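Ticket 3284
Product: Sirnum desktop planner
Status: Resolved
Opened by: Lulton office
Category: Printing / page layout

Reported problem

Hi all! First off, we love the new room planner and half the office is already using it. One snag: floor plans come out of the printer at the wrong scale. A wall that should measure 20 cm on paper comes out shorter, and the title block slides onto a second sheet. It happens on the Leitner printer upstairs and also when we save to PDF.

Reply from support

Thanks for such a clear report! Since the PDF is wrong too, I'd leave the printer alone for now. Could you open Page Setup and tell me which paper size is listed, and whether "Shrink to margins" is checked?

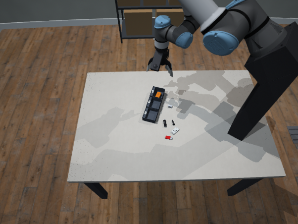 Update from Lulton

Paper size says A4. We print on Letter! "Shrink to margins" is checked as well. I changed the paper to Letter and the title block jumped right back to page one, so that's half of it. The wall is still short.

Reply from support

Great progress! Now uncheck "Shrink to margins", set the scale by hand, and restart the planner before you export. Version 3 only saves page settings when it closes, and I've been caught by that myself.

Update from Lulton, 25 March 2021

It works! The wall measures 20 cm on the nose, in the PDF and on paper. The Pusorthorpe office had the same trouble back in February and had been fixing their plans with a copier, so I've sent them these steps and they're thrilled.

Resolution

Default paper size corrected to Letter, shrink option turned off, planner restarted. Request filed to save page settings right away. Closing the ticket, but please reopen it if the A4 default comes back after the next update.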